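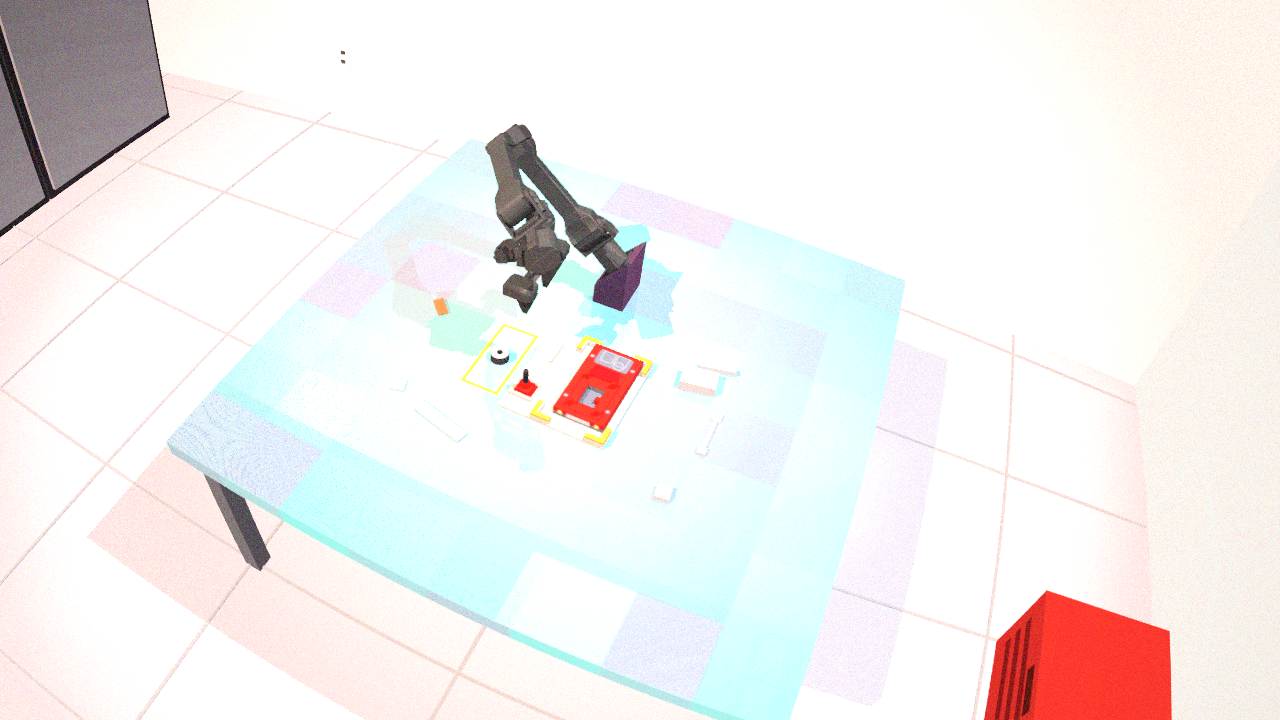
Figure 2. Rendered interior with a pale tabletop, white floor tiles and tinted rectangular patches on the table surface.

3.2 Surface brightness and reported glare

The second part of the study dealt with glare in shared workrooms. Most of the complaints gathered in the Dastville survey concerned windows, as expected, but a fair share came from people who sat well away from any window and faced a light wall or worked at a light table. The survey form had no box for this, and the remarks were written in the margin or under "other". Kerekes and Mak read through these remarks separately and sorted them by the surface named. Where they disagreed, Tsao made the final decision.

Tables were named more often than walls or floors. This may be a matter of attention, as a person doing paperwork looks at the table for most of the day and at the floor hardly at all. It may also reflect the angle of view. A seated worker looks down at a tabletop at a slant, and a surface that seems matt from directly above can show a clear sheen from the chair. Several people wrote that they had covered part of the table with a cloth, a blotter or sheets of coloured paper. One had been doing so for 14 years and had taken the same green blotter through two office moves.

Rendered interiors are often used to plan rooms of this kind, and they carry problems of their own. In Figure 2 the table has a pale cyan top that is washed nearly white at its centre, and the wall behind is a pale cream-white. With so little difference between the light surfaces, it is hard to judge from the picture how bright a table would seem to someone sitting at it. The lavender and grey-blue patches are easier to tell apart. We therefore took no brightness values from rendered views and used readings made in the rooms themselves.

Readings were taken in November at two times of day, mid-morning and shortly after four in the afternoon, with the blinds as the occupants had left them. Chiu held the meter at seated eye height and pointed it at the middle of the working area. At each seat we took 5 readings and kept the median. Seats where the occupant was away were still measured, but they were left out of the comparison with the questionnaire answers.

Light falling on the tabletops reached 800 lux at the brightest seats in the morning. By the afternoon most of the light came from the ceiling fittings, and the rooms were more alike. Complaints did not follow the same pattern. People who reported glare from the table tended to report it for the afternoon, when less light was falling on the surface. Nông suggests that the position of the fittings matters more here than the amount of light, and the seating plans give this some support. Many of the seats concerned had a fitting ahead of the occupant and slightly to one side, where its reflection would fall within the working area.

The age of the occupant may also play a part. We did not ask for exact ages, only for a broad band, and the bands were too wide to be of much use. Roughly a third of the respondents left the question blank.

The coloured papers and blotters deserve a closer look in later work. They cost very little and can be moved by the person using them, and they change the background directly around the page. We did not record their size or shade in a consistent way, so nothing can be said about which colours were preferred. A dark cover next to white paper produces a strong contrast of its own, and two respondents mentioned going back to the bare table for that reason.

3.3 Floors

Remarks on floors were few and came mainly from the ground-floor rooms, where low sun enters late in the day. Polished tiles were named most often. Carpeted rooms produced no remarks of this kind and are not discussed further.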